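Good Habits for Kitchen Robots: The Gallery
Tillel Home Robotics Practice Group
14 Jan 2026

Welcome to the gallery page! If you've landed here from the rules page, you already know the short version: we write down how we want a robot arm to behave in a kitchen, we argue about the wording, and then we run it until the wording breaks. The rules document is up to 40 entries now, which still surprises me a little. This page is where the rules meet a countertop.

I've kept the notes short and stuck to the rules that come up most when people write in. If you want the full text, with the version history and all the crossed-out bits, it's on the rules page under Counter Work. The numbers in the notes below match the numbers there.

A quick word on how we work, for newcomers. Every rule starts as a plain sentence that a person could read out loud in a kitchen. "Don't carry a full cup over somebody's dinner" was the very first one, and it's still in there as Rule 1, hardly touched. Only after the sentence is settled do we turn it into something that can be checked: a distance, a speed, a yes or no. We do most of that checking in simulation, where a dropped bowl costs nothing and we can have the same drop again as often as we like. The last round was 3,000 runs across the Jalberg layouts, and I loved every minute of reading the logs (well, most minutes).

Sink work, Rules 11 to 16

Sinks are my favorite part of the whole document. A countertop is flat and forgiving, and then right in the middle of it you've got a hole with a hard rim. An arm that's perfectly polite over a flat surface can get into real trouble there, because the thing to watch is the whole arm, elbow included, while everybody's attention is on the gripper. Rule 12 says it plainly: every link clears the rim, every time, with the same margin as the fingers.
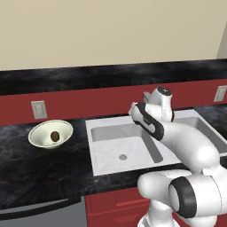

Remedios Castillo wrote in to say that Rule 12 is fine as far as it goes but that we've been measuring clearance only at the start and end of a move, and the elbow does its worst swinging in between. She'd like the margin checked along the whole path, and she'd like a run marked as failed if it dips under even once, with no averaging. Her other point was that "rim" ought to include the faucet wherever a layout has one, plus anything a person has left standing on the edge, since a cup on the rim is exactly what an elbow will find first.

I agree with nearly all of it, and the path check is going into the next draft. The faucet wording needs more thought. Fung layouts have faucets that swivel, so "where the faucet is" can change halfway through a job, and I'd like a rule that copes with that without running to half a page. Suggestions very welcome!

A white arm working over a white double sink, with a bowl on the dark counter to the left. Rule 14 is the one to have in mind for this kind of setup: food stays in its dish unless the job says otherwise. Small round things roll, and a double sink gives them two places to roll to.

Rule 15 goes along with it and gets skipped far too often. Before the arm crosses a basin while holding something, the path has to be chosen so that a drop would land somewhere harmless. Over an empty basin, fine. Over another dish, find a different way around. The first version of this rule just said "be careful over sinks," and you can guess how well that one tested.

Outlets and other things on the wall, Rules 17 to 20

Kitchens put power right where people cook, and so a lot of our layouts have outlets along the backsplash. Rule 17 asks for a keep-out zone in front of every one of them, whether or not anything is plugged in. We went back and forth on that last part. The Fledness testers wanted the zone to switch off for an unused outlet, to win back some room on narrow counters, and they made a good case. What settled it for me was thinking about a cord that gets plugged in while the arm is halfway through a job. The zone stays on.

Rule 18 covers wet items. Anything lifted out of a basin is treated as dripping until it has been held over that basin for 3 seconds, and it may not pass in front of an outlet during the same move. It does slow things down. I've watched plenty of these runs and the pause looks a bit fussy, but it also gives a person standing nearby a moment to see what's coming next, and I've grown very fond of it.

Where the arm waits, Rules 21 to 24

Resting poses get hardly any attention in other guides I've read, and I'd happily talk about them all day. When an arm has nothing to do it should fold back on its own side of the counter, stay clear of cabinet doors and drawers, and leave the sink free for whoever wants a glass of water. Rule 22 says that hovering over a basin counts as working, so the clock keeps running and the work light stays on. If the job is done, the arm goes home.

Rule 23 is about appliance doors. An arm mustn't rest in front of anything that opens, and it mustn't lean on a handle, even lightly. In the last round this was our most broken rule by a long way, with 260 runs marked down for it. Most came from a single resting pose that we've now dropped from the set.

Sending in your own notes

Please do! Tell us the rule number, the layout, and what the arm did, in that order if you can manage it. Rough notes are fine. If you think a rule is wrong, say what you'd write in its place, even if it's only a few words on the back of something. Rule 16 came in that way, and apart from one comma it's still in its original wording.

The next draft opens for comments at the end of January, with the path check in Rule 12 and at least one attempt at the swiveling faucet.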